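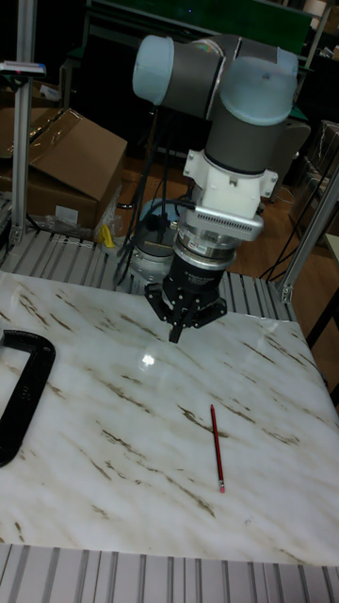
4. 天板の研磨と保護剤の塗布

この章では、Gavenel シリーズの大理石天板に付いた浅いくもりや輪染みを取り除き、保護剤 Wostiline を塗り直す手順を説明します。欠け、ひび、爪が引っかかる深さの傷はこの手順では直りません。「7. 修理のご依頼」をご覧ください。

4.1 用意するもの

・研磨パッド 2,000 番、3,000 番(付属の Rafferty パッドセットに入っています)
・Wostiline 保護剤(82 mL 入りボトル)
・中性洗剤
・霧吹きと水
・毛足の短い白い布 数枚
・マスキングテープ
・ゴム手袋

注記:色柄のある布は使わないでください。保護剤に含まれる溶剤で染料が溶け、石に移ることがあります。

注意:酢、クエン酸、浴室用の酸性洗剤、塩素系漂白剤を天板に使わないでください。大理石は酸に触れると短時間で表面が溶け、つやが失われます。レモン汁やワインをこぼしたときは、こすらずに吸い取ってから水拭きします。

4.2 吸水の確認

保護剤の塗り直しが必要かどうかは、水滴で確認できます。

1. 目立たない場所を選び、乾いた布でほこりを拭き取ります。
2. 水を数滴落とし、そのまましばらく待ちます。
3. 水を拭き取り、石の色を見ます。濃い色に変わっていれば水がしみ込んでいます。4.3 に進んでください。色が変わらず、くもりもなければ作業は不要です。

注記:白地に茶色の筋が入った石では、筋の部分だけが先に水を吸うことがあります。地の部分と筋の部分の両方で確認してください。

4.3 洗浄と研磨

1. 天板の上の物をすべて下ろし、壁や金属の縁に接する部分にマスキングテープを貼ります。
2. 水で薄めた中性洗剤を布に含ませ、全体を拭きます。
3. 洗剤分が残らないよう、きれいな水で絞った布で拭き上げます。泡が出なくなるまで布を替えてください。
4. くもりのある部分に霧吹きで水をかけ、2,000 番のパッドを当てて小さな円を描くように動かします。力は入れず、手の重さだけで磨きます。
5. 白い研磨汁が出たら拭き取り、表面を斜めから見ます。くもりが残っていれば手順 4 を繰り返します。
6. 3,000 番のパッドに替え、先に磨いた範囲より一回り広く磨きます。周囲とのつやの差が目立たなくなります。
7. 水拭きしたあと、から拭きし、一晩置いて乾かします。

注意:乾いた面にパッドを当てないでください。細かい傷が入り、元のつやに戻せなくなります。電動工具にパッドを取り付けて使うことも避けてください。

注記:つや消し仕上げ(品番の末尾が M)の天板は研磨しないでください。手順 4 から 6 を省き、洗浄と乾燥だけを行います。 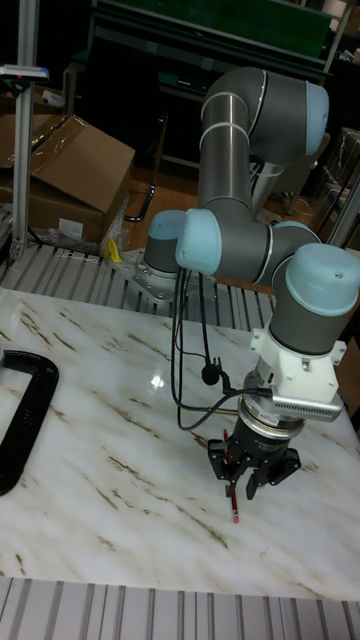 4.4 保護剤の塗布

1. 窓を開けるか換気扇を回し、火気を遠ざけます。
2. ゴム手袋を着け、ボトルをよく振ります。
3. 布に保護剤を少量取り、奥から手前へ、薄く均一に伸ばします。天板に直接注がないでください。
4. 表面がしっとりした状態を保ったまま、ボトルのラベルに記載された時間だけ置きます。早く乾く部分があれば、そこだけ塗り足します。
5. 乾いた布で余分な液を完全に拭き取ります。べたつきが残った場合は、新しい保護剤を少し含ませた布で拭き、すぐにから拭きしてください。
6. テープをはがし、4 時間は物を置かず、水もかけないでください。
7. 4.2 の方法で吸水を確認します。まだ色が変わるときは、翌日以降にもう一度塗ります。

注意:保護剤を拭き取った布は、水に浸してから地域の区分に従って捨ててください。丸めて放置すると発熱するおそれがあります。

注記:梅雨に入る 6 月ごろは乾燥に時間がかかります。雨の日の作業は避け、除湿機を使える場合は前日から運転しておいてください。

4.5 日常の手入れ

水拭きのあとは必ずから拭きします。水道水の跡が白く残った場合は、中性洗剤で拭いてから、やわらかい布で乾かしてください。熱い鍋は直接置かず、鍋敷きを使います。金属の脚が付いた器具を置くときは、さび移りを防ぐためにフェルトやゴムの当て物を敷いてください。

保護剤を塗っても、油や色の濃い飲み物を長く放置すればしみになります。こぼしたらその場で拭き取ってください。

保護剤とパッドセットの追加注文は Ullimex 部品窓口で承ります(担当:Teresa Moriarty)。ご注文の際は、天板の裏に貼られた品番をお知らせください。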